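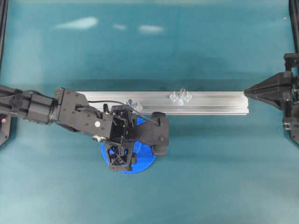

Ludstead, Jun 12, 2018

The Lindqvist practice range held its open day this week and I went along for the short game part. Entry was free, a bucket of 52 balls was included, and the lessons ran in groups of six. I signed up for the wedge fitting with Yara Najjar, who has taught at the range since January.

She had us hit half shots to a flag first, then looked at the soles of our clubs. My sand wedge was wearing at the heel, so she moved me to a lie 2 degrees flatter.
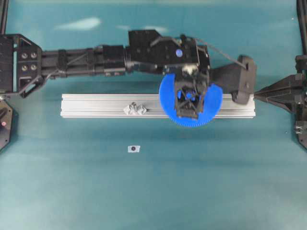
After that I tried the same shot with the flatter club. Contact was better, mostly on the tight grass. From the rough I couldn't feel any change.

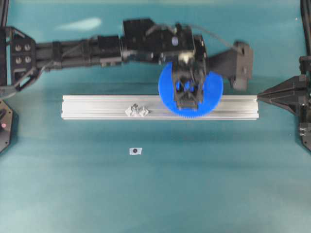
The putting green is new, 4000 square feet, with a long slope down to the back corner. It was slower than I like – they had not cut it that morning. Alignment balls were set out for us to borrow, with a stripe painted a bright blue, close to the blue of the gear in the gripper's fingers in the photo above. I found the stripe easy to line up from ten feet and hard to use from thirty.

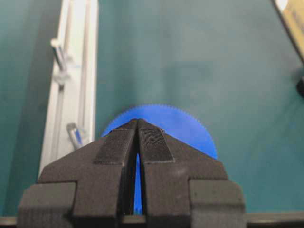
Do you need to book a wedge fitting ahead?

On normal days you do, at the front desk or by phone. The last bay, 262 yards to the back fence, is kept for walk-ins.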